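Ernevton Rec Centre news, 2011-01-19

Quick one this time, printer deadline is tonight.

Memberships renewed before the end of the month stay at the old rate. After that it's $25 more for the year, sorry. 197 of you have already done it, thanks. Forms at the front desk or in the rack by the change rooms.

Pool closed for retiling, back when the grout's cured. Squad has moved to Pilum pool untill then — same times, bring your own kickboard.

The December raffle raised $1,484, all going to the new court lights. Ticket 117 still hasn't claimed the hamper. Check your wallets.

Gym floor: bookings open for the morning circuit, beginers welcome. Towels please, and wipe down when you finish.

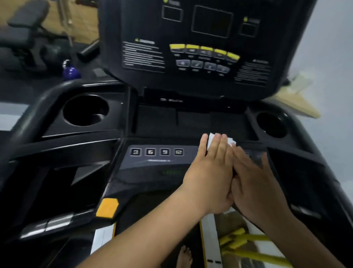

Treadmill console getting a wipe.

Lost property goes to the op shop at month's end. Lots of single thongs.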